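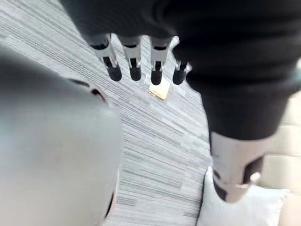
How I compare two robot hands on soft stuff

I've had the Zidow hand and the Saltska hand on my desk since November, and people keep asking which one to buy. I can't answer that for you, but I can show you how I test them at home. You need a sofa, a carpet and a couple of pillows.

Step 1. Set your start pose

Park both arms low, hands just above the carpet, with the pillow between them and a little farther off. Save that pose! I didn't the first time and lost a whole evening to it.

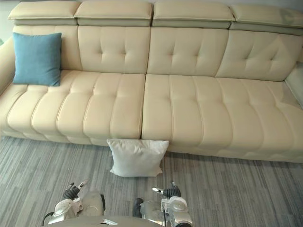
Start pose, white pillow against the sofa base.

Step 2. Set the grip force

Begin at 13 percent and go up slowly. My controller (a Ukex) takes up to 40 before it complains - yours may differ, so check the manual.

Step 3. Run the lifts

Do 19 lifts per hand. Write down every slip, even the tiny ones. Troels Thoroddsen talked me into logging motor current too, and I'm glad he did, it showed me trouble way before I could see any.

Step 4. Check the wrist camera

Pull up the close view while the fabric is right beside the gripper. If you can make out the weave, your focus is fine. If it's all mush, refocus and redo step 3 (sorry).
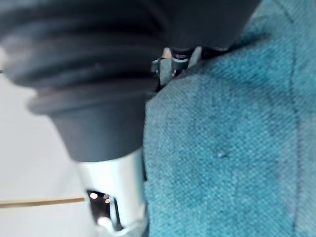
Wrist view with teal fabric up close.

Next month I'm trying this with the softer fingertip pads.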